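Stallach Community Help > Robots and automation > Rules and good practice

Two-handed cloth folding with hand-held grippers: what should our written rules say?

Posted by Naheed Khokhar, 2018-12-08
64 views

I look after the recording work for a small project called Flumotari. People use a pair of hand-held grippers, one in each hand, to do ordinary table jobs such as folding a tea towel, moving a dish or putting a lid on a tub. The recordings are then used to train a two-arm setup.

We have 443 recordings so far and I am not happy with them as a set. Each person does the job in their own way. Some pick the cloth up by the middle, some shove things aside with the back of a jaw, and a few let the two grippers knock together. None of it was forbidden, so I can't complain.

I have been asked to write a proper sheet of rules before we start again in February. I want it to fit on one side of paper. What I would like to know:

How strict should I be about where the cloth is held?
Is there a usual rule for keeping the two grippers apart?
What needs checking on the grippers, and how often?
Should a bad recording be thrown out or kept and marked?

I have read the general safety guidance for robot arms, but most of it deals with powered machines and fences. Ours are squeezed by hand.

Damir Petkov
Posted the same day

I wrote the sheet we use at Pindbridge, so I can tell you what stayed in it. The first draft was four pages and people stopped reading at the second.

Holding the cloth. Say "take hold at a corner or on the hem, with the pads square to the edge". Don't give a measurement. People start looking for a ruler and the movement goes stiff. If a corner slips, they put the cloth down flat and take hold again. They don't chase it through the air.

Keeping apart. Our rule is that one gripper settles before the other comes in. The first goes to its corner and stops, then the second moves. It is slower but you get far fewer knocks. Crossing wrists is not allowed at all. If the job seems to need it, the cloth was laid out the wrong way round and should be turned before starting.

Other things on the table. Decide this beforehand and write it on the job card. We allow one or two items that have nothing to do with the fold, placed beyond the cloth, and nobody touches them during the recording. If one does get pushed, the recording is marked.

Checks. Before every session, and again after every 15 recordings, we look at:

- pad faces, for fluff and threads
- pad edges, for chips
- screws, for anything working loose
- pivots, open and close fully with no sticking

Threads are the one people skip. Towels shed, and a strand on the pad ends up in view in every recording after it. Wipe the pads with a dry cloth, not the one you are folding. Small chips on an edge we write down and leave. A chip on the gripping face means a new pad.
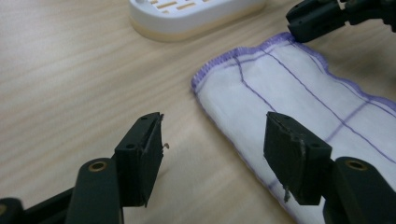 Checked cloth with a purple hem, second gripper at the far corner. Note the strand on each of the near pads.

With pads in that state I would stop and wipe them before carrying on. The scuffed edges on the right one I would only log.

Bad recordings. Keep them and mark them. Use a short list of reasons, otherwise you get a different sentence from everyone. Ours are: slipped, knocked, item moved, stopped early. Throwing them out means you can't go back later when somebody changes their mind about what counts as bad.

baloch_bench

Just use common sense, you can't write a rule for everything. We never had a sheet at Baloch and it was fine. Tell them to go slowly.

Naheed Khokhar

Thanks Damir. I will take the "one settles first" rule as it stands, and the four reasons. One more thing: who marks the recording, the person doing it or someone else?

To baloch_bench: we tried that, and it is how we got the set we have now.

Damir Petkov

The person doing it marks it straight away, while they remember. Then someone else looks over a share of them each week and can add a mark but not remove one. If the two disagree, both marks stay on. Put the name of whoever checked in the log as well. We left that out at first and had to add it later.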